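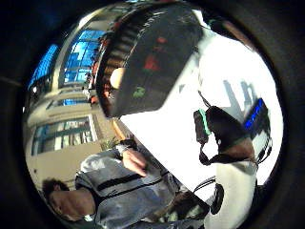 Figure 1. Standing position in the atrium, small screen lit

Section 4. House rules for hand-held recording

Read this section before switching on a Zindel hand gripper at the Satby site. It replaces the old wall sheet, which had grown to 2 pages and was followed by very few people as far as I could tell. The rules below are the ones that survived a check against our own log. Several came down to us from the Evmont code of practice, and where I doubt them I say so.

4.1 Before you start

1. Put the unit down and check the strap, the cable and the cable plug with your fingers. A glance will miss a plug that is half out.
2. Switch on the display and wait for a steady picture.
3. Open and close the jaws fully, three times. Evmont asks for ten. I have never found a fault on the tenth that wasn't there on the third.
4. Set the clearance between the basket and the table edge to at least 200 mm.
5. Write the start time and your initials in the log.

Note: A green status light means the unit has power. It says nothing about whether the data is any good, whatever the sales sheet claims.

4.2 Cables and the table

6. Lay out the cables before you put the gripper on. One hand is a poor tool for untangling.
7. Coil the slack and keep the coil away from the path of your wrist.
8. Keep chairs pushed back from the side you reach from.

Caution: Do not pull on a cable to bring a box or a display nearer. Pick the thing up and move it.
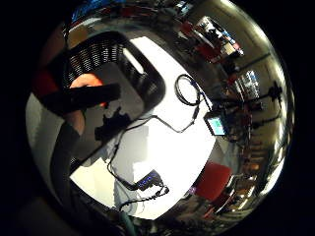 A reader of the previous edition wrote to say that any rule about slack is a waste of ink, that people coil cables neatly for the first week and never again, and that the only fix worth paying for is a clip screwed to the table. The same letter asked whether anybody had measured the difference.

Fair question. We hadn't. I went through the log from December onwards, over 2,404 recordings, and found that the entries marked "cable" were too vague to settle it. Some meant a snag, some meant a bad plug, and a few seem to have been lunch. So rule 7 stays as good manners, and from now on the log has separate boxes for snags and plugs. If a clip turns out to help, I will put the numbers in the next edition.

4.3 Handling items in the basket

9. Reach in from above or from the near side. Don't lean on the rim.
10. Pick up one item at a time, even if two would fit.
11. If you drop something, carry on recording and mark the drop in the log. Dropped items are part of the work, and a set of recordings with no drops in it makes me suspicious.
12. Stop after 300 picks and let the next person take over.
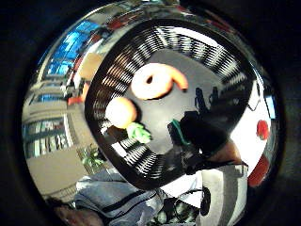

Henok Adugna
Practice lead, hand-held recording, Satby
Revised 13 Jul 2024

The limit in rule 12 is a guess. I would like it to rest on something firmer, but the Osei draft that everyone quotes gives a limit with no test behind it, and ours at least came from asking people when their wrists got sore. Stop sooner if yours does.

Toy food is fine for practice and for checking that the jaws close properly. Be wary of any claim that a person or a robot trained on it can handle the real thing. A soft bun and a hard toy one ask for different grips, and we have no results that say otherwise.

4.4 Finishing

13. Stop the recording on the display and wait for the file name to appear.
14. Take the glove off before you unplug anything.
15. Play back the start and the end of one recording. If either is missing, mark the whole batch as doubtful.
16. Sign the log.

Warning: If the jaws move when you haven't touched the trigger, pull the plug, put a tag on the unit and leave it alone. Do not try it again to see if it has stopped.

For charging and storage, go to Section 5.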